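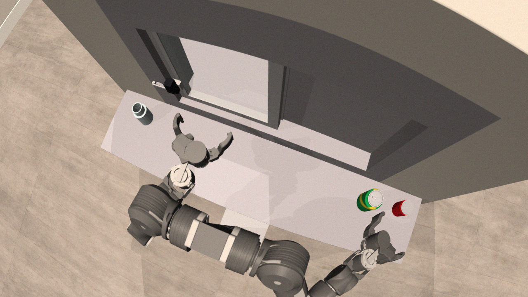

Chapter 13
Watching a Robot at Work

A demonstration is often the first contact a student has with an automated system, and it is easily misread. Visitors tend to remember the motion and forget the conditions under which it took place. This chapter treats the demonstration as a source of evidence. In the simulated workcell used throughout, a pair of arms reaches over a long white table toward a few small objects, and both grippers are open and empty. A visitor who records only that "the robot was handling cans" has already written down something that was not observed at that moment. Careful notes separate the state of each arm, the objects within reach, and the task announced by the presenter.

The material comes from an open day held by the Urari training center on 25 May 2026. Students from the Plollow technical program attended in groups of 10, and each session lasted 40 minutes. Mandla Le Roux presented the cell. Huiling Du kept the written record from which the exercises at the end of the chapter are drawn.

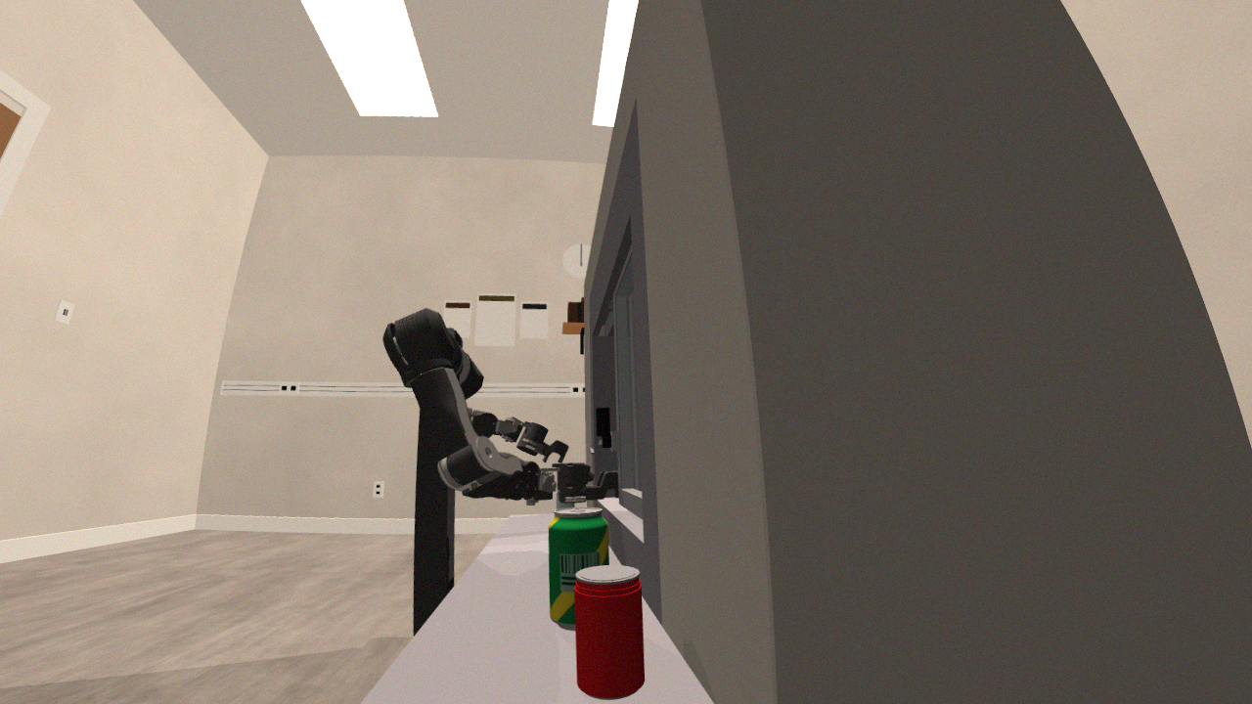 Figure 13.1 The simulated robot at the cabinet, with a red can and a green can on the counter.

13.1 Before the demonstration begins

A visitor should know three things in advance: what task will be attempted, what will count as completing it, and who or what is in control. At Urari these were printed on a single sheet and handed out at the door. Many hosts provide less. Where no sheet exists, the questions should be put to the presenter before the first run — an answer given afterward is easily shaped by the result.

The sheet should also state whether the cell is physical or simulated. A simulation permits the same starting arrangement to be restored as often as required. It does not establish that a physical machine would behave in the same way, and a report must say which of the two was seen.

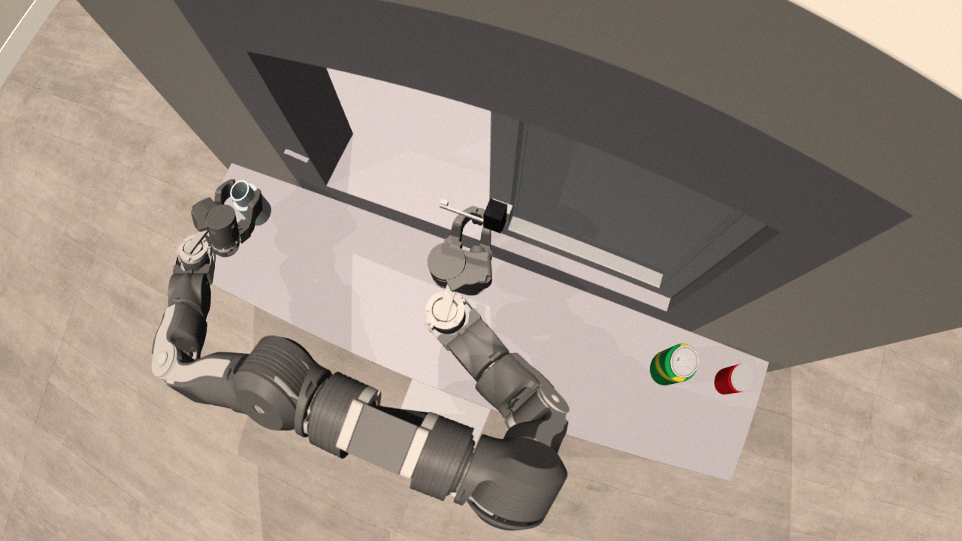
Coordination between arms deserves separate attention. A system with two arms may use them in turn, or together, or may leave one idle for the whole of a run, and the difference matters when its performance is discussed. The simulated cell offers a useful case: the left gripper is closed around a small clear cup, while the right one has reached the handle of a cabinet door. The observer should note both positions on the same line of the record, with the time. Whether the two actions belong to one plan is a question for the presenter.

13.2 What an observer can and cannot see

Every viewpoint hides part of the work. An observer standing to one side may lose sight of a gripper at the moment of contact, and a view taken close to the tool may show very little of the room. Reports should name the viewpoint used for each statement.

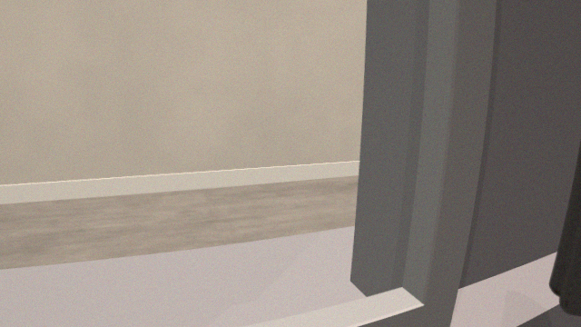
According to Tayla Pearce, the open day would have taught more if each group had been asked to write its account first and compare it with the presenter's log second. She added that "a disagreement between two honest records is worth an hour of class time," and the exercises in Section 13.4 follow her suggestion.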